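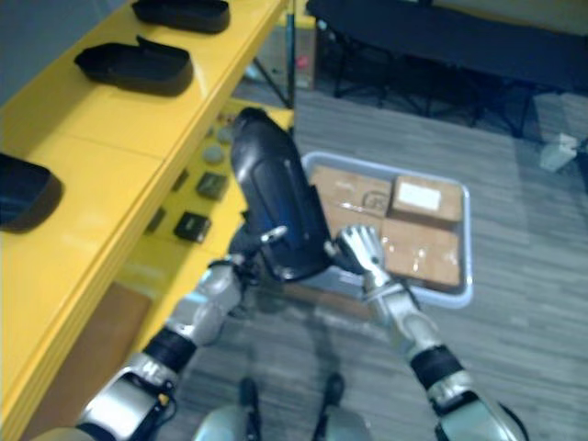 1/ Small museums in winter, part one. Yesterday I went to the Lillerier collection, in the old house of a glove merchant. Only 17 paintings, but I stayed until closing.

2/ My favourite is a harbour by Sproģis. The water is nearly all grey, then one line of green colour under the boats. I came back to it 3 times.

3/ Practical: the ticket is also good for the drawings room upstairs. Many visitors miss the stairs, they are behind the coat rack. Closed Mondays.

4/ Farzana Bukhari told me the Nevivell house has two more by him. I will go in February and write part two.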